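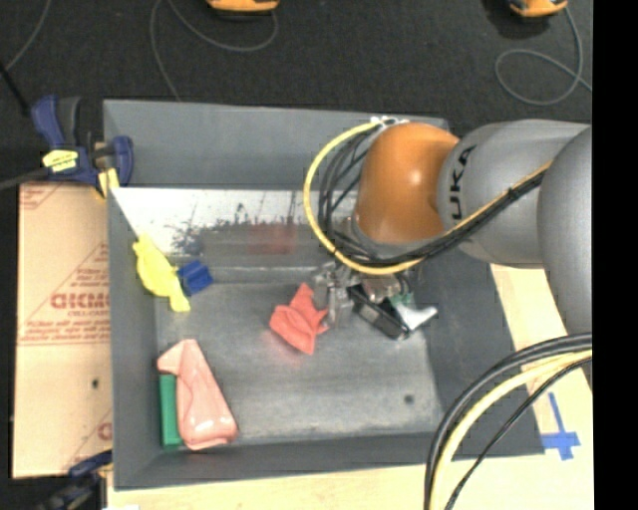

Cable wear on the KUKA

10 February 2021

I spent most of today on the cables again. The arm at Rokance does one job, picking soft things and small blocks out of a gray bin, and it has been a steady runner apart from the wiring around the wrist. The black and yellow bundles loop over the orange joint housing, and every time the wrist turns they get a little twist.

In July I set the service interval at 2,000 picks. That was too long. I found a scuffed jacket on one of the yellow ones well before that, so now I look every 1,000 and write it in the log.

The check is short. Power off, run a hand along each loop, feel for flat spots, then jog the wrist slowly to both ends of its travel and watch that nothing pulls tight. I left more slack this time and moved two ties back toward the arm.

The clamps on the bin get checked too. If the bin creeps, the gripper comes down in the wrong place, and I would much prefer to tighten a clamp than teach the positions over again. Both were fine.

Spare cable is on order from Brarketti. Next look is after another 1,000.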